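**Ticket 1821 – Spielstandsanzeige zeigt Ergebnis vom vorletzten Heimspiel**

Status: gelöst (vorläufig, wie alles hier)
Bereich: Eishalle / Anzeigetafel / Spielprotokoll
Gemeldet von: Hilde De Bruijn, Spielbetrieb EHC Brokunton
Bearbeitet von: Lieven Van Beek

**Meldung**

Beim Warmlaufen der U17 stand auf dem Würfel über dem Mittelkreis: Brokunton 2, Drumora 5, drittes Drittel, Restzeit 1:31. Die Begegnung hatte zu dem Zeitpunkt noch nicht angefangen, und der Gegner hieß auch nicht Drumora. Die Gästetrainerin hat gefragt, ob das eine Prognose sei. Bitte vor dem nächsten Bully beheben.

H. De Bruijn

**Verlauf**

**17:05** – Protokollrechner am Kampfgericht neu gestartet. Würfel zeigt weiterhin die Niederlage gegen Drumora. Immerhin ist er konsequent.

**17:12** – Bedienpult geprüft. Die Taste »Neues Spiel« wird quittiert (Piepton), am Würfel ändert sich nichts. Die Hupe funktioniert. Das weiß jetzt auch die U17.

**17:20** – Im Protokollprogramm (Arkard Matchday, Version 135) ist das richtige Spiel geladen, beide Kader vollständig, Schiedsrichter eingetragen. Das Programm hält sich für verbunden. Der Würfel hält sich ebenfalls für verbunden, nur offenbar mit etwas anderem.

**17:31** – Rückfrage an Hilde: Hat seit dem Spiel gegen Drumora jemand etwas umgestellt?

> Nein. Nur der Bakker von der Bandenwerbung hat sich einmal kurz angemeldet, weil er das Sponsorenlogo größer haben wollte. – H.

**17:33** – Aha.

**17:40** – In den Anzeigeprofilen liegt ein zweiter Eintrag namens »Bakker neu neu«. Er ist eine Kopie des Standardprofils vom Abend des Drumora-Spiels, inklusive Spielstand, Uhr und der Strafzeit für unsere Nummer 18 wegen Beinstellens. Das Häkchen »Daten einfrieren« ist gesetzt. Mit größerem Logo.

**17:44** – Profil deaktiviert. Würfel wird schwarz. Hilde ruft an und fragt, ob das die Verbesserung sei.

**17:49** – Standardprofil von Hand zugewiesen, Anzeigedienst neu gestartet, danach erst das Protokollprogramm. In umgekehrter Reihenfolge lädt der Dienst wieder den letzten bekannten Stand, und den kennen wir inzwischen alle auswendig.

**17:56** – Würfel zeigt 0:0, richtige Gegner, volle Drittelzeit. Probetor gebucht und wieder storniert. Probestrafe läuft sauber herunter. Bully um 18:00 gehalten.

**18:24** – Nachmeldung aus der ersten Drittelpause: Überzahl wird angezeigt, die Pfeile zeigen aber auf die falsche Mannschaft. Seiten im Pult getauscht, war seit der Laufschule so eingestellt. Gehört streng genommen in ein eigenes Ticket. Ich mache keins auf.

**Ursache**

Ein eingefrorenes Anzeigeprofil hatte Vorrang vor dem laufenden Spiel. Arkard Matchday warnt davor, und zwar in einem Hinweisfenster, das sich hinter dem Kaderfenster öffnet.

**Abhilfe für das nächste Mal**

1. Unter *Anzeige > Profile* nachsehen, ob »Standard Halle« aktiv ist.
2. Falls nicht: aktivieren, Häkchen bei »Daten einfrieren« entfernen.
3. Erst den Anzeigedienst neu starten, dann das Protokollprogramm.
4. Ein Tor buchen und wieder stornieren. Die Hupe vorher stumm schalten.

**Offen**

- Rechte für die Werbeabteilung auf das Banner beschränken. Hilde klärt das mit dem Vorstand, spätestens im November.
- Das Logo ist jetzt wieder klein. Herr Bakker hat es vor dem zweiten Drittel bemerkt.
- Profil »Bakker neu« (mit nur einem »neu«) existiert ebenfalls. Inhalt unbekannt, ich habe es vorerst nicht geöffnet.

**Kommentar H. De Bruijn**

Läuft, danke. Endstand 4:3 für uns, und zwar auch auf dem Würfel. Bitte das Ticket noch nicht schließen, am Wochenende spielt die Erste, und der Gegner ist wieder Drumora. Ich möchte ungern erst nach dem Warmlaufen herausfinden, welches der beiden Spiele da oben hängt.

**Antwort L. Van Beek**

Bleibt offen bis nach dem Rückspiel. Bin ab dem Einlass am Kampfgericht.

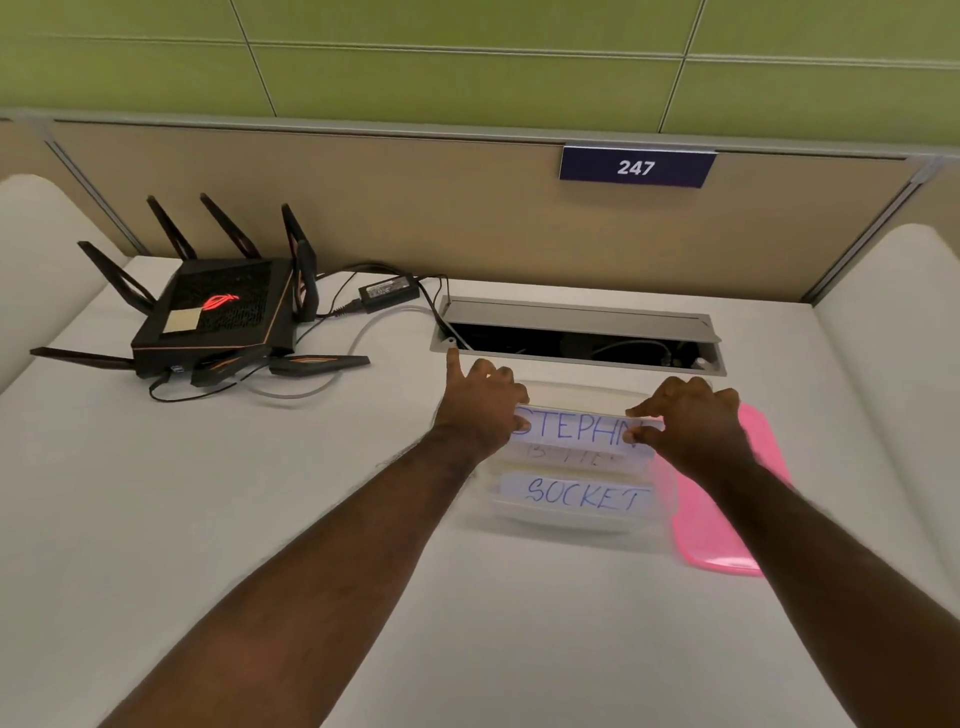

*Lesezeit: 3 Minuten*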